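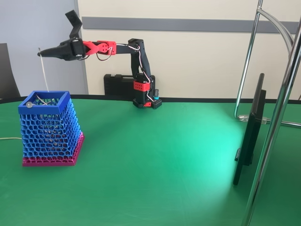
Setting Up a Shared Table for a Desktop Robot Arm

These instructions apply to all staff and visitors who operate a desktop arm in the Flenness workshop. They cover the layout of the table, the checks made before power is applied, and the steps for closing down. The base of the arm belongs at the back edge of the table, with the work to one side, as with the blue lattice basket to the left of the arm. Objects that rise above the rim of a container, such as the thin white stick in that basket, count as part of its height when the path of the gripper is planned. Monitors should be turned and placed so that the arm cannot reach them at full extension.

Before power is applied

1. Read the log sheet and confirm that no fault is open against the arm.
2. Check that the base does not shift when pushed by hand.
3. Follow each wire from the base to the gripper. Wires may hang in a loop at a joint, but they must not catch when the joint is turned through its full range.
4. Move all other cables away from the base. A cable that must cross the table should lie flat.
5. Remove loose items from the reach of the arm, including washers, coins and tools. Items needed for the task are listed on the log sheet.
6. Locate the stop switch and press it once to confirm that it latches.

First movement

Run the first cycle at 10 percent speed with the gripper open and nothing in it. Keep both hands off the table. If the cycle is completed without contact, speed may be raised to 50 percent. Higher speeds require written approval from Hammad Sial.

Do not reach toward the gripper while the motors are on, even when the arm is still. An arm that is holding a position may move without warning when a new command arrives.

Closing down

Return the arm to its rest position before switching off, and support the forearm by hand as the motors release. Record the number of cycles run. The joint screws are inspected every 1,000 cycles, and the inspection is signed by 2 people.

Issued 2021-08-23. Replaces the January edition.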